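**October update for Gerd Ostermann, Sismont household chores project**

Hi Gerd,

What a month! We logged 2,000 practice runs of table clearing, which brings the total to 3,949, and Oluwatosin has already checked the first batch for bad labels. Cups and mugs are going really well. Stemware is still the hard part (a glass lying on its side rolls the moment you nudge it), so that's where most of our hours went.

Can it clear a family's table yet? No, and it's slow, but I'm much more hopeful than I was in spring. Pascual wants another 300 runs on plastic wine glasses before we change the tablecloth again, and I agree with him.
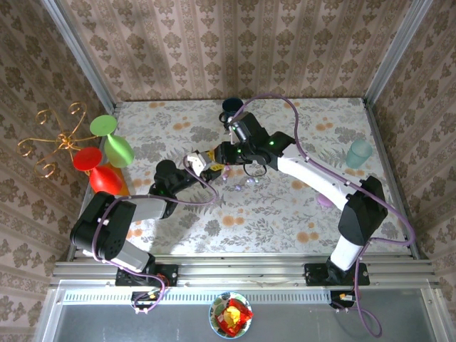
Spending is on plan. The one open item is the spare parts order from Panganiban, and I'll send you the invoice when it comes in.

Elis Howells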